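6 Mar 2020

Back at the Gistby bench all afternoon. The right arm stopped dead again, 2 faults in 90 minutes, and the log says only "joint limit," same as it said in the demo they told us went fine. I don't believe the log. My money is on the cable. It hangs in a big loop off the gripper, and every reach toward the toaster oven gives it another chance to snag. 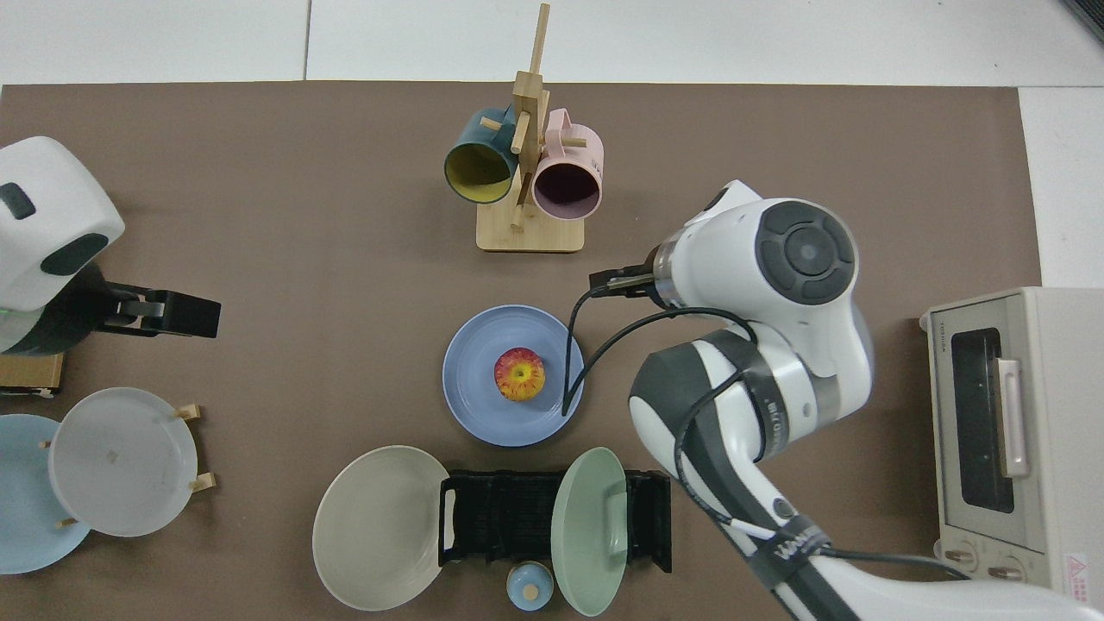 Lacroix support wrote back that a loose cable can't trip a joint limit, and that we should recalibrate and run it 20 more times before opening a ticket. Fine, but they haven't seen the thing. I recalibrated after the last fault and got the same stop. I'd like to know how many of those runs they would stand next to with a hand near the door.

What bothers me more is the left arm. When the right one faults, the left is supposed to freeze with it. Today it kept creeping for a moment before it quit. Bristton sold us the shared stop as the main safety feature. I wrote it up in plain words and asked for a wiring check, and I'm keeping my hands off the mat until I get one.
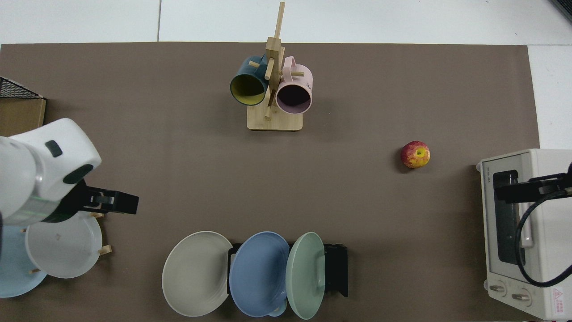

Dish setup, both arms over the bench, apple by the mug tree.

Must ask for the old stop box back from Dirkden. It was ugly but it cut the power.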